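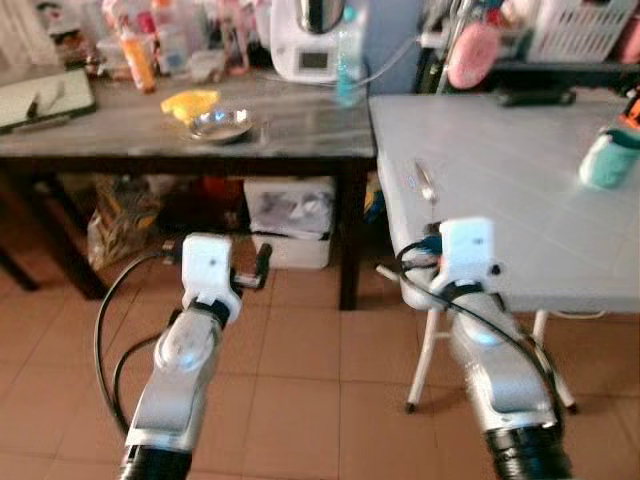
3. Work surfaces and storage

The room has a reddish-brown tiled floor and two adjoining tables, one dark and one light. The dark table has a streaked top and holds the board and utensils at its left end, with packages and containers kept at the rear.

Zodwa Makhubela and Johannes Sibiya compared two layouts. In layout A, bottles stayed among the packages. In layout B, they had a row of their own - tallest at the back. Each layout was used for five sessions. Layout B took longer to reset and was kept only for the Modise trials (section 4).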